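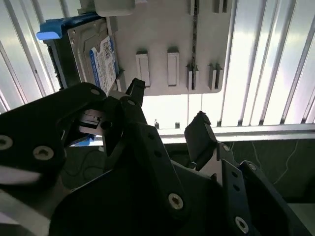
Hard drive in the grey mounting panel, label side out

Trindia
Posted 10th July

I'm fitting out a small storage box and can't decide which way round the drives should go. This one is upright with the top cover facing outward. Would you leave it like that or turn it over? They're 8 TB each.

clistell30
Leave it. You can get at the label without unscrewing anything, and that matters when one dies and you need the serial number.

Geum-ok Won
Upright is fine, label out is fine. I'd worry more about the screws. Use the short ones and don't overtighten.

oh_2574
Disagree about the label. The print is too small to read once the box is on a shelf. I write the last four digits on tape and stick it to the panel. Then the drive can face whichever way suits the cables.

clistell30
Tape falls off — mine lasted until September.

oh_2574
Clean the panel first. Mine are still on.

Trindia
Thanks all. Leaving it as it is, and I'll try the tape as well. Any preference on rubber washers?

Geum-ok Won
Only if it hums.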